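Kumska Street Rooms: Progress Report No. 3
To: Henriques Small Spaces Fund, attn. Dede Sulemana
From: Sena Nartey, Prurik Arts and Repair
6 March 2024

Dear Dede,

You asked for two pages and no adjectives. I can promise the two pages.

Where we are

The front room is in daily use. The back room is in use on days when the person using it owns a good coat. The hallway is painted, and the less said about the first color the better, though I will say that "Oatmeal" is a generous name for what was in that can. Angus Swanson repainted it in plain white in December and has asked not to be consulted on color again.

Your last letter listed four open items: the ceiling, the lights, the glass wall and the door. I'll take them in that order.

Ceiling

Finished. The stain over the sink corner has been sealed and painted, and the shallow beams got two coats along with everything else. We looked at a drop ceiling, as your surveyor suggested, and decided against it. It would have cost more than the rest of the item put together and taken away height that our taller members are using. Tyson Thibodeau did the brushwork between the beams on a borrowed scaffold. He would like it recorded that the beams are not evenly spaced, and that he is the only one who has ever noticed.

Lights

We kept the long fluorescent tubes. The original plan was to replace everything with panels, and we had a quote from Skustport that began reasonably and then turned a page. The electrician tested the existing fittings, passed them, and replaced the wiring behind the front pair for $421. The switch by the door now does what its label says. For two winters it operated the fan.

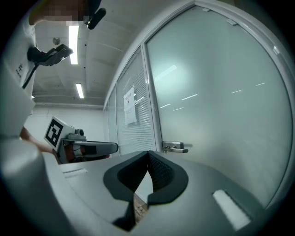 Front room, looking up: white ceiling with its shallow beams, both long tubes, and the small round gray fixture beside the nearer one.

Complaints about the light have dropped from constant to occasional. The ones still coming in are about glare, mostly from people who sit directly under a tube and then look at it. Vilhjálmur Nørgaard has proposed diffusers. I have proposed moving the chairs, and the chairs are cheaper, so we're trying that until summer.

Glass wall

Cleaned, resealed along the bottom, and still glass. We had hoped to put a band of frosted film across it at eye level, because people do walk toward it with confidence. The first roll of film went on with bubbles the size of coins and came off again the same afternoon. A second roll is on the shelf. Angus wants a warm day for it. The material is paid for ($211, both rolls), so this one costs us only patience.

The seal has made a difference to the draft on the street side. I have no measurement to offer you, only the fact that the space heater has gone back to its cupboard and nobody has been in to rescue it.

Door

Not done. The door sticks in wet weather and swings open in dry weather, and the joiner has been twice to look at it thoughtfully. He now thinks the frame has moved and the door is innocent. A new frame is outside this budget. He can plane the door and shift the hinges for $200, and I'd like your permission to take that from contingency. If you would rather we waited, we will go on using the brick.

Use of the rooms

Bookings for the front room are steady through the week. Repair evenings have outgrown the long table, and people have started working standing up, which they seem to prefer. The drawing group came back after the painting smell cleared and left again when they found out we had moved the kettle. It has been moved back. They return next month.

The back room is quieter. It needs a second radiator before I can list it with a straight face. I'm not asking for one in this round, but you'll see it in the next application, and I'd like you to have had time to get used to the idea.

Money

We are inside the grant. The lighting came in under the original line because we repaired what was there, and the paint ran over because of Oatmeal. The two nearly cancel out. The spending sheet and receipts are in the same envelope as this report, except for the receipt for masking tape, which was used as masking tape.

What I need from you

A yes or no on the door, please. The joiner is holding his slot until he hears from me, and he is not a man who holds things for long.

If you want to see the rooms in person, come on a dry day. Push gently, as the door may already be open.

With thanks,
Sena Nartey
Prurik Arts and Repair

Copy: T. Thibodeau, A. Swanson, V. Nørgaard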